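About us

Ilemico sells tables and kitchen storage from a small workshop and shop in Flollthorpe. Kaede Katayama makes the tables and Zeyu Yao looks after the shop, the orders and the deliveries.

We started with one bench and a stall at the Skinberg market. Most of our customers still come from within 60 miles, and we have now delivered more than 600 tables.

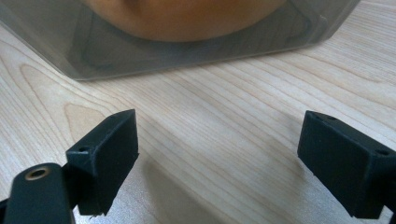

Pale woods are what we get asked for most. Kaede picks the boards herself and leaves the grain to show. Zeyu buys in the bowls, tubs and fruit containers we sell alongside.

The shop is open all year apart from two weeks in March. Please ring before you come if you want to see the workshop.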